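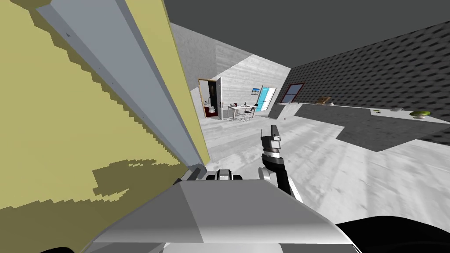 4 Preparing a letter campaign

This section covers setting up a prisoner letter campaign in Pavutard, from the case record to the first mailing. You need an account with the Editor role. Signers don't need an account.

4.1 Create the case record

1. Open Cases and select New case.

2. Enter the prisoner's name as it is spelled in the court papers. Put other spellings in the Also known as field. The search looks at both.

3. Enter the charge, the sentence and the date of the next hearing. If no hearing has been set, leave the date empty. Do not type a placeholder date, as the reminder service will act on it.

4. Under Consent, select who agreed to the campaign: the prisoner, a family member or a lawyer.

5. Select Save as draft.

Caution: A case with no consent entry can be saved but not published. Do not select Lawyer unless you hold the agreement in writing. Publishing a case against the wishes of the family can harm the prisoner and can't be fully undone – copies of the page may remain in search engines after you withdraw it.
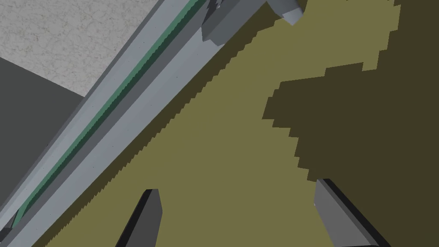
Page last changed: 8 May 2019 by Fuseini Opoku

4.2 Add the recipients

1. In the draft, open the Recipients tab.

2. Add each office that should get the letter, such as the parole board, the prosecutor or the embassy. Up to 16 recipients are allowed per case.

3. For each one, choose Post, Fax or Email. Post jobs are passed to the Giltex print queue at the end of the day.

4. Check the form of address. The default is taken from the country table and is often out of date after an election.

Note: Recipients added after publication get only the letters signed from that point on. To send them the earlier letters as well, use Resend (section 4.5).

4.3 Write the letter

1. Open the Letter tab and choose a base text. Schouten is the short form for parole requests. Pastier is the long form for appeals on health grounds.

2. Replace all fields shown in square brackets. The Publish button stays gray until this is done.

3. Keep the text under 1346 characters if any recipient is set to Fax. Longer letters run to a second sheet, and some offices discard it.

4. If a well-known supporter is writing in their own name, select Open letter and paste the text as received. Open letters are not merged with the base text and are not counted as signatures.

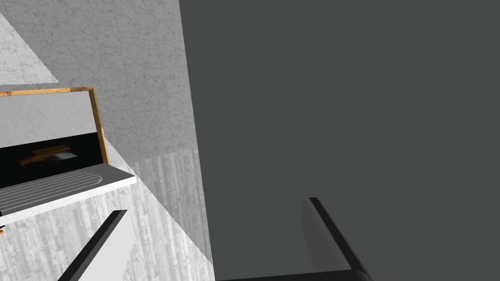

5. Select Preview and read the letter once for each language. Line breaks are not carried over from the source text to the translations and have to be set by hand.

4.4 Set the signing rules

1. Under Signing, set the minimum age. The default is 18.

2. Choose whether signers may edit the letter. Edited letters are held for review and do not go out until an Editor releases them.

3. Set the closing date. For a June hearing, allow for postal time to the country concerned.

4. Select Publish. The public page appears after roughly 4 minutes.

Caution: Do not change the closing date on the last day. Letters already in the print queue keep the old date in the footer.

If the page does not appear, check the consent entry first, then the bracketed fields in each translation. Publishing errors are listed under Cases – Log. For withdrawing a published case, see section 4.6.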